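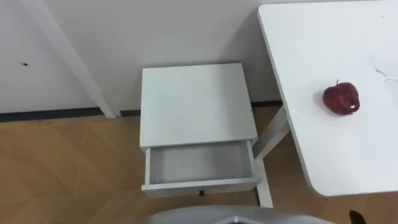 Drawer task paused after wrist fault

The drawer task at the Etness lab is on hold while we sort out a fault in the right wrist. The job is simple on paper: open the drawer of the bedside table, pick up the apple from the big table, put it in the drawer, close the drawer. Most of the trouble so far had been with the closing. This one was in the reach.

On run 209 the arm stopped partway through its move toward the tabletop and would not take a new command. The log shows the wrist joint reporting a position it could not have been in. The controller did what it should and cut power to the motors. The arm then sagged before the brake caught it, and that is the part we are treating as a safety matter. The brake is supposed to engage first.

No one was hurt and the furniture was not hit. Marisa Cocco was at the stop button, outside the marked floor area, as the rules require.
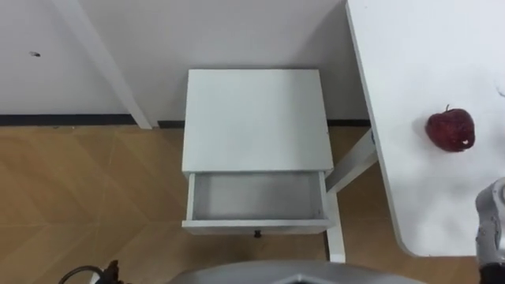
By Malsha Sivakumar
6 June 2023

Tamik, who supply the joint, asked for the log and the brake timing. We sent both. Their first reading is a worn encoder cable, last replaced in January. The delay on the brake was almost 60 milliseconds longer than the setting allows, and they have no answer on that yet.

Until they do:

Runs with the Alledley software stay at the low speed setting.
Keep hands out of the drawer while the motors are on, including when the arm looks parked.
Report any joint warning to Marisa, even if it clears by itself.

The Khan arm in the next bay uses a different brake and is not affected. Its bookings stand.

We use cookies to remember your newsletter preferences. Accept | Manage settings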